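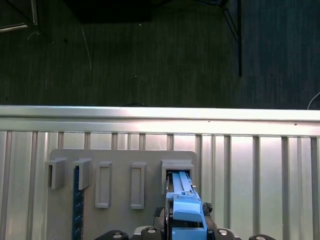 The blue part in the gripper's fingers, its rails in the slot housing. Wrist camera view.

THE MOST EXPENSIVE BORING THING I HAVE EVER WATCHED

August 2023

The job is to put a blue plastic part into a gray plastic slot. A person guides the arm, the arm holds the part, the part goes in the slot, and a computer writes down everything the arm felt and saw on the way. Then the part comes out and the person guides the arm again. At the Murnow site, where I work three days out of five, the plan calls for 3000 of these. We have 1620. I can tell you the number without looking it up, the way people on a long flight can tell you the time at home.

I've been writing this column for the Altent newsletter long enough to have been wrong in it several times, so let me put down an opinion I expect to be wrong about as well. I think we are collecting far too many good examples.

By a good example I mean the kind that gets a green check in the log. The part comes in straight, the rails find the opening, the fingers let go, the arm backs off. A good example takes a practiced operator very little time and a new operator a good deal more, and when the two recordings are laid side by side the practiced one is lovely. It has the look of a signature. Everybody who reviews recordings prefers it, me included, and over a season of reviewing we have quietly trained our operators to make more of it. Ask any of them. They know which runs get thrown back, and they have stopped making them.

The trouble is what the learning system does with a shelf full of signatures. It learns to sign. Put the part in its fingers in the one true position, with the board where the board has always been, and it will reproduce the motion with something like flair. Turn the part a hair in the grip and it pushes on with the same flair into the rim of the slot, and keeps pushing, because in everything it was ever shown, pushing was followed by going in. Why would it stop? It has never seen a person stop.

People stop all the time. Watch anybody put a drawer back on its runners. There's a stab at it, a pause, a small wiggle to the left, a word I can't print, a lift, and then the drawer goes home. The wiggle is the skill. The smooth part at the end is mostly gravity and relief. We have been recording the relief and deleting the wiggle, and then standing in front of the machine with our arms folded wondering why it can't wiggle.

I brought this up in January and was told, fairly enough, that bad examples teach bad habits. If you feed in fumbling, you get a fumbler. There's truth in that. A run where the operator sneezes and drops the part on the floor has little to offer anyone. But a fumble that gets rescued is a different animal from a fumble that doesn't, and our log has one box for both of them. The box says "reject." I have asked for a second box. The second box is, I'm told, on the list, along with a chair that goes up and down.

So we ran a small side effort, which I'll describe without too much pride. For 200 runs, we asked the operators to begin wrong. Grip the part crooked on purpose. Come at the slot from a bad angle, touch the rim, feel it refuse, back out and sort it out. They hated it for an afternoon. It's surprisingly hard to be clumsy when you have spent months being paid to be graceful, and the first batch looked like good actors playing drunk, all big theatrical misses and instant recoveries. We kept a few and tossed most. Then people loosened up, or got tired, which comes to the same thing, and the misses began to look like misses.

Did it help? I think so. The version trained with those runs mixed in now backs away from the rim when it meets it. It doesn't always come back to the right place. Once it backed away and stayed there, hovering, like a man who has walked into a room and forgotten why. I count that as progress, and I have been outvoted.

The bigger objection comes from the people who make the schedule, and I have more sympathy for them than I let on in meetings. A rescue takes longer to record than a clean run. It takes longer to label, too, since somebody has to say where the trouble began and where it ended, and two people watching the same wrist view will argue about it. From up there on the wrist you get the fingers, the part, the gray board and the ribbed metal behind it, and precious little about what the operator had in mind. Was that a hesitation or a correction? I've spent a whole lunch on that question and lost the sandwich.

And a plan has a number in it, and the number is 3000, and the number doesn't ask what kind. That's my real complaint. A count is easy to report upward and it goes up every day, even on days when we learn nothing. The folks at Donel, who do similar work with bigger parts and a nicer kitchen, report theirs on a screen by the door. I looked at it for a while on my last visit. It was climbing very nicely.

What I'd like for the rest of our run is modest. Stop rewarding pretty. Let the new operators record before they get good, and keep what they make, with a note on it. Move the board a little between sessions without telling anyone, and see who complains. Pay for the labeling of rescues as if it were skilled work, because two people arguing over a hesitation are doing the only part of this job that I couldn't hand to a metronome. If that means finishing short of the number, finish short of it and say so in the report.

I don't expect to win this by the end of the season. The Dumitrescu report, which everyone in our building quotes and a few have read, recommends "consistency of demonstration" on its first page, and first pages are hard to argue with. Somewhere toward the back it also says that consistency should be reviewed against the conditions of use. I've put a sticky note on that page and left the copy by the coffee machine. So far the sticky note has been used to write down a phone number.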